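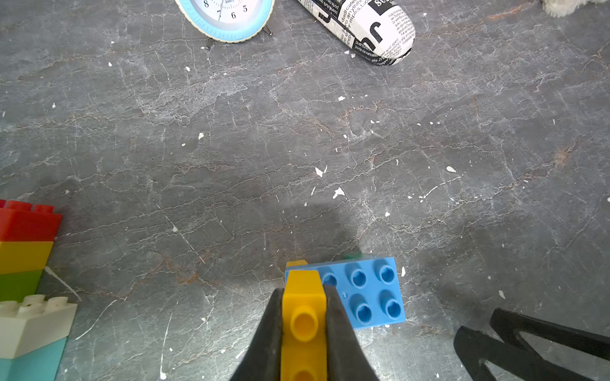

Pliltside Statehood Forum Questions Independence Prosperity Claims

MEDIA RELEASE
30 October 2018
For immediate use

The Pliltside Statehood Forum has today released its review of the economic case for Brustamora independence, and has called on the territory's pro-independence parties to stop quoting figures they cannot source.

The review, titled Show Us the Working, examined 106 separate economic claims made in speeches, leaflets and campaign material since the independence coalition launched its programme in March. Eleven could be traced to a published set of accounts. The rest relied on other campaign documents, on newspaper columns, or on nothing the Forum was able to find.

"We keep hearing that Brustamora will be a small, rich, northern country within a generation," said Forum director Juwita Nugroho. "Maybe so. I'd like to see the spreadsheet. We wrote to the coalition three times asking for it and got back a brochure."

The Forum takes no position on whether Brustamora should become independent. Its members include people who would vote for it tomorrow and people who never would. The review was paid for out of member subscriptions and received no money from either campaign.

Port revenue counted twice

Much of the coalition's programme rests on revenue from the deepwater port at Stikness. The programme treats the port's leasing income as new money available to an independent treasury. It also treats the same income as security for a sovereign infrastructure fund. The review found no explanation of how one stream of cash would do both jobs.

The coalition has said the matter will be dealt with in a future paper. The Forum notes that the same answer was given on currency, on pensions and on the territory's share of existing public debt, and that none of the papers has appeared.

Comparisons with the neighbours

Campaign material regularly sets Brustamora beside wealthier independent states of similar population. The review says the comparisons are chosen generously. Countries that had a bad decade are left out, and the start dates for growth figures move around from one page to the next.

"If you let me pick the years, I can make my own household budget look like a miracle," Ms Nugroho said.

No free pass for the other side

The review is hardly kinder to the unionist campaign, whose central claim is that separation would cost every household $1444 a year. The Forum asked where the number came from. It was referred to a two-page note prepared by consultants Salminen, which assumes that all cross-border trade would be subject to new charges from the first day and that no business would change its behaviour in response.

"It's a suspiciously exact number for something built on a guess," Ms Nugroho said. "Both campaigns seem to believe that a figure with enough digits in it won't be questioned. Voters have been told for years that the real numbers are on the way, and a fair few of them have stopped listening."

Recommendations

The Forum makes 2 recommendations. The first is that each campaign publish the source and method behind every economic figure it uses, at the time it uses it. The second is that the territorial assembly's budget office be given the staff and the legal authority to cost both programmes before any referendum date is set.

The Forum does not expect quick agreement to either. A similar proposal on costings was put to the assembly in its last term, was welcomed by all parties in debate, and was never brought to a vote.

The full review, including the list of claims and all correspondence with both campaigns, is available at no charge from the Forum's office in Pliltside. A public meeting to discuss the findings will be held at Stikness Town Hall next month. Representatives of both campaigns have been invited. Neither has yet replied.

About the Forum

The Pliltside Statehood Forum is a member-funded organization that publishes research on constitutional questions affecting Brustamora. It is not affiliated with any political party.

Media contact: Juwita Nugroho, Director, Pliltside Statehood Forum. Interviews by arrangement through the Forum's office.

ENDS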